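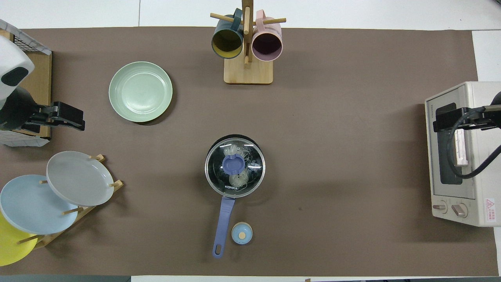

Cyril Stockdale sold his big plate cupboard before he moved to Wamberg in January, and he doesn't miss it. The apartment has one room for cooking, eating and reading the mail, and a kitchen 6 feet long. He ran the housewares counter at Haworth for 24 years, so people expect him to own a lot of dishes. He owns few, and most of them stay out where he can reach them.

"I had a cupboard with 60 plates in it," he says. "I used the front three. The rest I washed once a year because they got dusty."

We talked over coffee in the middle of the afternoon. He takes his mugs from a wooden mug tree, the kind with a post and a couple of pegs. He has owned several. The one he had longest was metal and painted, and the paint came off where the handles rubbed.

"Wood is better. You put the handle over the peg and it stays there. The thing to look at is the base. If the base is small and you take one mug off, the other one pulls it over. I saw customers bring back trees for that reason, and they were right to."

He tells people to hang only the mugs they drink from. A tree with every peg full is hard to use, he says, and the mugs knock together when you reach for the back one. He also prefers mugs that are one color outside and another inside. His wife picked them that way for years, and he got used to knowing his own at a glance.

Plates go in a wooden rack with slanted pegs. Stockdale bought his first one at a closing sale in Stesau and used it only for drying. Then he stopped putting the plates away.

"They were dry by lunch and I needed them by dinner. Why would I walk them across the room? Now the rack is where they live."

A rack like that needs some care. He wipes the rails with a dry cloth every few days and turns the whole thing upside down once a week to air the underside. Heavy plates go in first, toward the back. He doesn't put serving dishes in it, as their weight works the pegs loose. If a peg does come loose, he takes it out, puts a little wood glue on the end and leaves it overnight.

His plates don't match, and he stopped caring about that some time ago. Yellow, gray, blue and green all look fine together, in his opinion, as long as the colors are soft. At the counter he spent a lot of time talking young couples out of full sets.

"They wanted service for twelve and they had a table for two. I'd say buy 3 plates you like and come back. Some of them came back. My manager didn't care for it."

On pots he is stricter. He thinks a person living alone can do nearly everything in one small saucepan, provided it has a glass lid and a long handle. Noodles are his usual supper, and he wants to see them without lifting the lid. A hole in the end of the handle is useful too, even if there is no hook for it yet.

"A solid lid, you lift it to look, you let the heat out, you put it back, you lift it again. With glass you leave it alone. And I like a knob in a color. You can find it when the window's steamed up and you don't have your glasses on."

He sets everything on a large brown mat over the table. The table is white and shows each scratch, and hot pans worry him. He shakes the mat out over the sink after supper. He looked at a cork one from Driltano and decided it would crumble at the corners.

I asked what he would still buy if he had the space. He thought about it for a while and said a second saucepan, the same size as the first.

"For when my sister comes. She doesn't eat noodles."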